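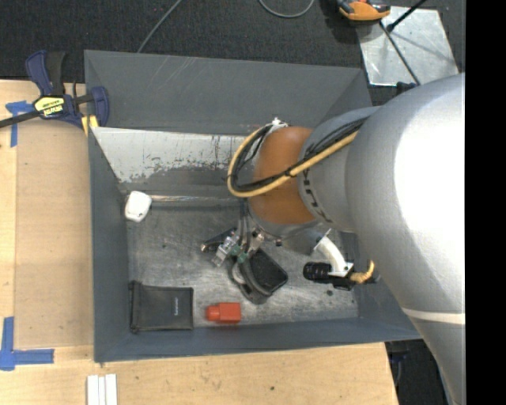 Home Maintenance Evenings, Polallow Hall
Handout 3: Looking after your gutters

Gutters are a lovely place to start, as an hour's work really does show! Even a small roof can shed some 2,000 litres in a wet March, and it all has to go somewhere.

Check first
Go out while it's raining (yes, really) and watch the joints. Drips behind the gutter usually mean a slipped bracket.

Clearing
Scoop from the outlet end, then rinse with a hose. Never lean a ladder on plastic guttering.

For next time
Sketch your own downpipes and bring the sketch on 6th March. We'll be doing water butts, my favourite!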